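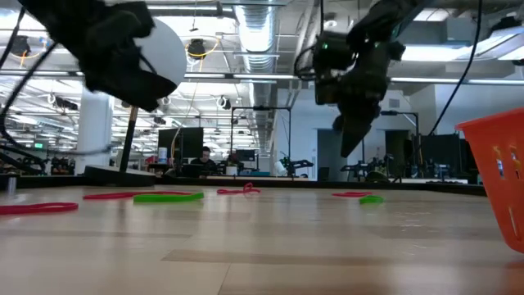

Dye and Surface Group, Cuesta Textile Workshop

January, notebook 2, started 9:30 a.m.

Indigo again! The vat has been sulking since before the break and I finally gave it a whole morning. Opened the lid and the smell was right (a bit sweet, a bit like a pond) but the liquid under the skin was blue-green, nowhere near the yellow-green I want. Very little flower on top. So it wasn't dead, just tired and full of air.

Warmed it slowly on the water jacket. Added fructose dissolved in hot water, a pinch of lime, one slow stir around the edge and then into the middle, lid back on. I keep wanting to stir more than I should. Deirdre's note from last fall is still taped inside the lid: "LEAVE IT ALONE. D. Ó C." Good note.

After 30 minutes: greener, bronze film coming. After 90: gorgeous. Clear amber when I pulled some up in a glass jar, coppery skin, a proper flower you could have put in a vase. I made Senthil come and look at it and he was nice about it.

Test strips, all scoured cotton, all soaked in plain water first:

Strip A, one short dip. Pale, like washed work shirt. Even all the way down.
Strip B, 2 dips with a rest in the air between. Lovely. Much deeper than I expected and hardly any streaking.
Strip C, one long dip. Darker than A but rubs off on a white rag, so most of it is sitting on the surface. Same old lesson, short dips and patience.
Strip D, linen scrap from the Catent bag. Took color unevenly along one side. I think there's still some finish on it. Scour again before blaming the vat.

The change in the air never gets old. It comes out the color of a lime popsicle and by the time you've found a hook for it the blue is running in from the edges. I've been doing this for years and still stand there grinning at a wet rag.

Then on to the resist samples for the Stevar panels. Ideas so far:

Accordion fold, then triangles, bound at the corners. Crisp but a little stiff looking. Fine for the small squares.
Pole wrap on the gray drainpipe, pushed down hard. Best of the lot, it gives those long rainy lines. The pole needs a longer soak because the inner layers were bone dry when I unwrapped them.
Rings tied over dried chickpeas. Slow to tie, so pretty. Some of the chickpeas swelled and had to be dug out with a seam ripper. Try marbles.
Stitched lines, running stitch, pulled tight. Haven't dyed these yet.

Thread vs rubber bands for binding: thread gives a finer, softer line and you can vary the pull. Bands are quicker and leave a bolder edge, and beginners get a result on the first go, so I'd like them for the open class. Waxed thread for our own panels.
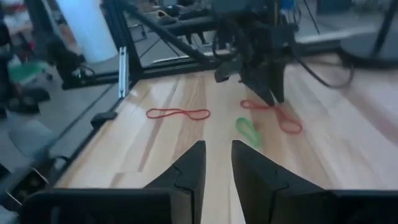 Rubber bands on the tabletop.

Afternoon. Senthil had a go at the pole wrap with a bias fold and it came out wonderful, the lines go off at a slant and cross where the cloth doubled up. Completely stealing this. He wrapped left to right, pushed down from the top only, and tied off with kitchen string. Senthil, please write down how wide you folded it, I forgot to ask!

Rinse notes. Cold water until it runs clear, splash of vinegar in the last bucket, then flat on the rack. The Plokach cotton lost far less blue in the rinse than the old bolt did. Feels better in the hand too. I'd be happy to use it for all the panels if we can get the wide one.

Vat at closing: a bit cloudy, flower smaller, pH strip still in the good range. Fed it a spoon of fructose, skimmed, lid on, towel over the lid.

To do:
Stitch samples into the vat first thing, while it's rested
Re-scour the Catent linen
Marbles
More lime, the tub is nearly empty
Ask Deirdre whether she ever tried persimmon tannin under the blue, I have a feeling it would be fantastic on the Stevar borders
Label strips A to D before they all look the same to me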